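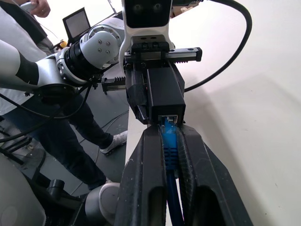
chun-yin_fu
Posted November 3, 2025

Our cell rules for two-arm connector work are up for review and I want opinions before I send the draft to Jianhua Liao. The current rule says no one stands inside the taped line while either arm is energized. Nobody doing port alignment follows it, and I would sooner have a rule people can keep. With one gripper holding the box and the other bringing the RJ45 plug up to the port, the operator wants to be beside the table to judge the angle. My draft allows one person inside the line under these conditions:

Reduced speed on both arms, limit set in the safety controller and not in the program.
Hold-to-run device in hand, one per person inside.
No hands between the grippers under power.
Cable insertion force capped, value recorded in the job sheet.

Comments welcome, particularly on the last one.

ovix_tech
Reduced speed is fine as far as it goes. You have not given a number. We use 200 mm/s at the tool for anything with a person inside, and the same number is on the label at the cell entrance so there is no argument about it. Also, state which point on the arm the limit applies to. With a long gripper the fingertip can move faster than the flange when the wrist rotates.

hitholm_dave
I disagree with the whole approach. If the operator needs to see the plug, fit a camera and put the screen outside the line. We did this at our site and the rule stayed at zero people inside. Once you write an exception for alignment, it gets used for changing parts, then for sweeping up.

chun-yin_fu
We have wrist cameras. They are good for lateral offset and poor for tilt, as the fingers hide a fair bit of the plug from below. I take the point about exceptions spreading. I could limit it to named tasks on the job sheet.

ovix_tech
Named tasks, yes. And an expiry date on each one.

pereyra_m
Two things missing from the draft.

First, floor cables. Anyone standing next to the table with their eyes on the grippers is not looking at their feet. Ours go in covered channel for the full width of the standing area, and the standing area is painted. We ask for 600 mm clear beside the table. If you can't get that, the person stands somewhere else.

Second, loops on the arm side. A dress cable that hangs free at the wrist will sooner or later catch on the other arm's gripper. Check the loop at both ends of travel with both arms in their worst position — not only at home.

stestby_controls
Agree with pereyra on the cables. On insertion force: a cap is good practice but I would not list it as a personnel safety measure. It protects the port. Put it in the process section, otherwise an auditor will ask you for a validation record you don't have.

chun-yin_fu
Moved. The cap stays in as a process limit. We replace the test cable after around 1,000 insertions, so I will put that beside it.

hitholm_dave
Still against it. What happens if the operator lets go of the hold-to-run? Do both arms stop, or only the one that was being jogged?

chun-yin_fu
Both. One enabling circuit, wired to both controllers.

hitholm_dave
Then write that down, and test it at the start of each shift. I have seen a cell where the second arm was added later and never got wired in. It passed inspection twice.

pereyra_m
Also decide what the gripper does on a stop. Ours hold position and keep grip, so a box held from above does not drop onto the table or someone's hand. Default settings vary between gripper models. Look it up and record it.

ovix_tech
Keep-grip can be a problem if a finger is trapped. You need a manual release and people need to have practised it.

pereyra_m
Fair. Ours has one. It is in the induction but I doubt anyone has done it since.

chun-yin_fu
Adding: shared enabling circuit with shift-start test, gripper stop state, manual release drill, painted standing area, cable channel, 200 mm/s at the fingertip. Revised draft goes to Jianhua this week and the review is in December. Dave, I will attach your objection as written unless you want to change it.

hitholm_dave
Leave it as written.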